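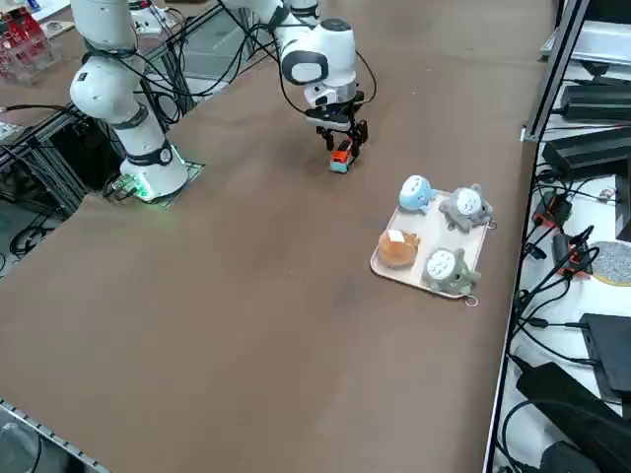 Tray kitting (automated)

Automated tray kitting is the use of robot arms to gather mixed small goods on a tray before packing. It is applied mainly to soft toys, toy vehicles and other light items of uneven shape. In a two-arm cell the arms are fixed to a shared table, each with a parallel-jaw gripper, and goods are moved singly.

At the Wellus works in Trostbridge, kitting was done by hand until a cell was brought in one May under the line manager, Naa Amoah. The trial covered 1,447 trays. 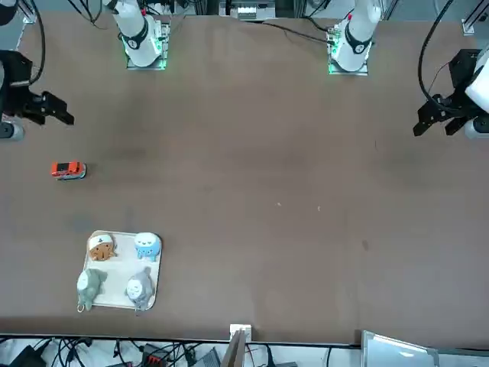
Two-arm kitting cell with a toy car and a tray of plush toys

Rigid goods are gripped across their narrow width. Plush goods deform under the jaws and are set to a lower closing force. A part is rejected to the hand bench after a second failed grip. At Wellus the share of rejected parts fell from 17 to 4 per 100 during the trial, most of the remainder being keyring toys held by the ring.
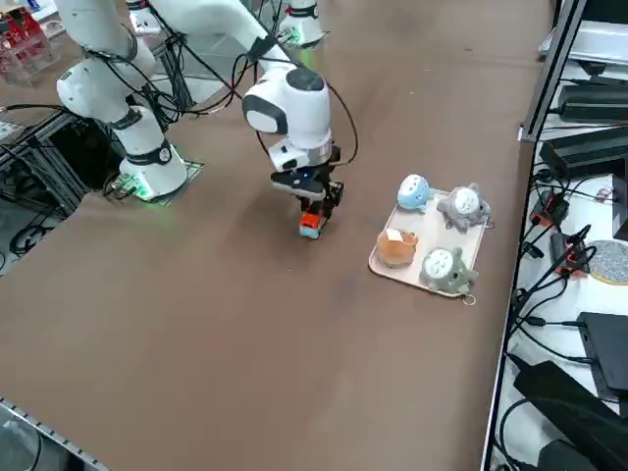
Effects on staff

Hand kitting is repetitive work with frequent reaching. Under automation the same staff load stock, clear faults and check finished trays. The Wellus shift went from six kitters to two cell operators, with the other four moved to returns and goods-in. Operators are given 40 hours of training, under a scheme drawn up by Neema Mosoti.
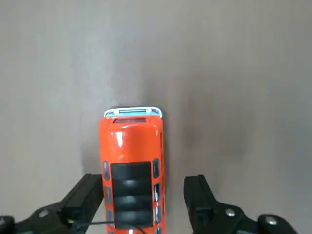 Pay grades were left unchanged at first and revised after a claim by the shift representative, Eilif Midtbø, that fault clearing was skilled work. Noise and standing time remain matters of dispute.

See also: Bin picking; Hand packing; Job rotation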